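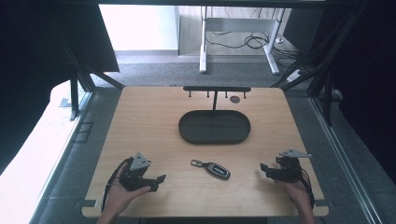
Week 6 handout: Trying out the Nuvurano kit
Course leader: Sun-ja Chae. Lab questions to Otis Thibodeaux, room 10.

What we're reviewing
The Nuvurano is a two-handed teaching kit. You hold one gripper in each hand, do the job yourself, and the kit records how you did it so an arm can learn from it later. I've wanted to run this session since June, and I'm really glad the loan came through!

The task
Key fob to rack. Start with the fob lying on the table between the two grippers, get hold of the metal ring, and hang it on one of the short pegs. The pegs point down, so hanging anything on them is harder than it sounds – have a go with bare fingers first and notice how much you tilt your wrist.

What to look for
How the grip feels after ten minutes. Does the cable tug when you turn your hand? Can you pass the fob from left to right without putting it down? Last year's group used the Dradar kit, logged 354 tries and complained mostly about sore thumbs. I think the Nuvurano is far kinder to hold, but please disagree with me in your notes if you find otherwise.

Files
Save each try under your group name. The shared set already holds over 1664 tries, and number 439 is a lovely one to watch for its slow, patient handover.

To hand in
One page per pair: two things you liked, two you'd change, and whether you would pick this kit over the Dradar for small metal parts.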